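Lideo Tall Clear Box, Open Top
Sold by Adugna Home Storage

Price per box, without lid. Ships flat side down in a carton with paper filling.

The Lideo is a clear plastic box for people who like to see what they have. It is taller than it is wide, rectangular, and open at the top, so you can put your hand in from above and take the thing you need. We have sold it in our shop since January and it became quickly the box that customers come back for. Most of them buy one to try, and then they return for three or four more.

Many people ask us if it is a drawer or a box. It is a box. The line that goes around the walls partway down makes it look like two pieces, one standing on the other, but it is sold as one piece and you can not separate it.

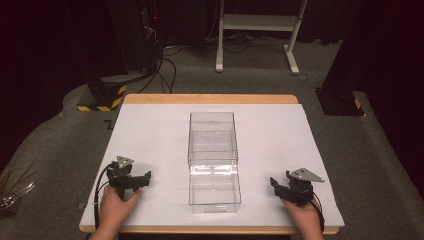 What do our customers keep in it? Wooden spoons and spatulas, rolled kitchen towels, packets of rice and lentils standing up, knitting needles, paint brushes, long envelopes. One school bought 30 of them for colored pencils and rulers. I keep one on my own desk with charging cables, each one rolled and tied, and I can find the right cable without emptying everything.

Please think about the height before you order. Small things like buttons or paper clips will go to the bottom and you will have to turn the box over to get them. For such things we recommend the Danum tray, which is low and wide.

Details
Color: clear, no tint
Shape: tall rectangle, open top
Lid: not included, and not sold separately
Weight of the empty box: 700 grams
Height: 34 cm
Use: indoor, dry goods and household items
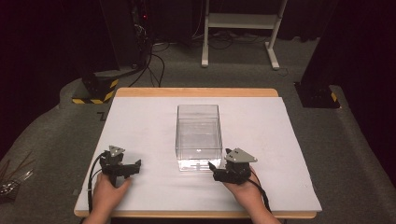 The box has no feet and no rubber under it. On a smooth table it can slide a little when it is empty, and a thin mat solves this. When it is full it stays in its place well. If you put it on a shelf, leave enough space above for your hand – customers forget this more often than you would believe.

Clear plastic shows fingerprints and it reflects strong light. Under a bright lamp you will see some shine on the walls and near the lower edge. This is normal for the material and it is not a scratch.

Cleaning
Wash by hand with warm water and a soft cloth. A drop of dish soap is enough. Do not use the rough side of the sponge, it will leave marks that you can not remove. Do not put the box in the dishwasher. Dry it upside down on a towel.

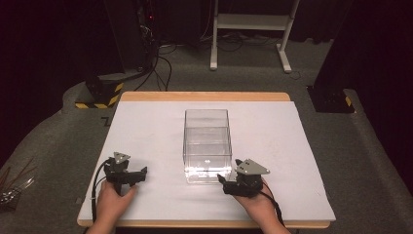 Which one should I choose, Lideo or Lavberg? The Lavberg is our lower box with a lid. Choose it if you want to stack, or if you want to keep dust away from fabric. Choose the Lideo if you open and take things many times a day. The two go nicely side by side, but the Lavberg lid does not fit on the Lideo.

Orders and returns
We send single boxes and also larger quantities. For schools and offices, please write to us before ordering, so that we can check the stock. You have 30 days to return a box if it is clean and not used. If it arrives with a crack, send us a photo of the box and the carton, and we will send another one. You do not need to return the broken one.

Questions about this product go to Abrehet Gebremichael at the shop desk. She answers in English and Tigrinya, usually on the same day.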